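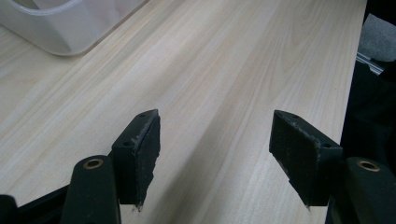

A translucent container on one of the light wood tabletops used for Pekano's snack and game sorting tables.

Print this page
E-mail this article

PEKANO OPENS SORTING TABLES FOR SNACK AND GAME BOXES

Pekano, a supplier of small boxed goods to break rooms, waiting rooms and community centers, has opened a set of sorting tables where mixed snacks and small games are put into open-top containers by hand. The tables went into use in December and will handle all of the company's mixed orders through the spring.

Until now, Pekano bought its mixed boxes ready-packed from Dristier, which will keep supplying the snacks themselves. Customers had asked for more say over what went into each box, and the ready-packed line could not be changed for small orders. The new tables take orders as small as 13 boxes.

"Most of our customers are offices with one kitchen and one shelf," said Sumathi Alva, who manages packing at Pekano. "They want to pick what goes on the shelf. Somebody wants no chocolate, somebody else wants cards for the lunch table. We can do that now without making them order a whole pallet."

Each order starts with a sheet listing the items for one box. Items are laid out flat on the table so the labels can be checked against the sheet, and the container stays empty until the check is finished. Larger bags go in first, along the sides, and thin sticks and single bars go in the gaps. Playing cards and other flat items go in last, where they are less likely to bend. 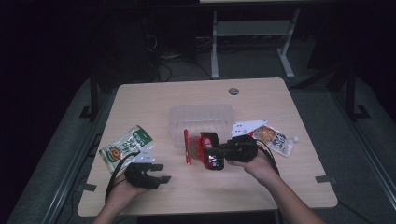

The choice of container took longer than the choice of snacks. Pekano tried lidded boxes and cardboard trays before settling on a see-through plastic bin with an open top. Staff at the receiving end can tell when a bin is running low without picking it up, and the bins can be washed and sent back with the next delivery. The company has bought 2729 of them, enough to have a second bin ready for every one out with a customer.

The tables themselves are plain, with light wood tops. Alva said the pale surface was chosen after a week of trying darker ones, when small dark wrappers kept being left behind at the end of an order.

"You want to see what you missed," she said. "We had a few calls about a missing bar and it was still sitting on the table. It's a small thing but people do notice, and then you are driving a bar across town."

In the first month, the tables turned out 955 boxes for customers in the Petkov and Plolau business parks. Pekano plans to offer the service to schools and clinics next. A shorter list of items will be used for those orders, with nuts left out and games limited to cards and small puzzles.

Prices depend on the contents. Customers who already receive ready-packed boxes may keep their present order or change to the new one at any delivery — there is no charge for changing. Orders of 400 boxes or more should be placed a month ahead so that enough bins can be set aside.

Order sheets are available from Pekano's customer desk, which is open from 8 a.m. to 4 p.m. Sample boxes can be requested at the same desk.

About Pekano

Pekano supplies boxed snacks, drinks and small games to workplaces and public waiting areas. Deliveries are made from its own packing rooms.

Print this page
E-mail this article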